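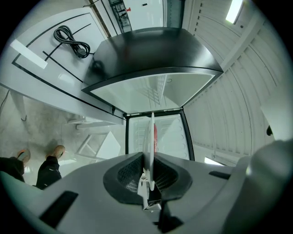
Fustgate gripper build: frequently asked questions

Last updated March 24, 2024

What is Fustgate?
A hand-held gripper you can build at home or in a shared workshop. You carry it, open and close the finger on household objects, and a camera records the motion. The recordings are used later to train an arm.

Who makes it?
Kieran Brophy drew the body and Gebhard Eberhard wrote the recording software, Lencho. Both work out of the Hetetti workshop.

Do I need a robot arm to start?
No. Most builders record for a few weeks first. If you add an arm later, the adapter plate has 4 bolt holes and the drawing is in the download folder.

How long does the body take to print?
Around 9 hours on a typical home printer. Print the finger separately, flat on the bed, with no supports.

What should I practice on?
Start with something rigid that won't roll. A can in a mini fridge is a good second task – the door and racks leave you little room, so you learn to line up the finger before you reach in.

Do I need tape on the table?
It helps. Thin black tape on a white surface shows up well and lets you put things back in the same spot between runs.

Lencho stops with error 1041. What does it mean?
The camera dropped out. Reseat the cable at both ends and restart the recording. Error 1751 means the disk is full.

My finger wobbles at the base. Is it broken?
Probably not. Tighten the bracket screws a quarter turn at a time. If it still moves, reprint the bracket – older files, from before November, had a loose fit.

Can I use the Jarkano mount?
Only with the long screws. The short ones don't reach the inserts.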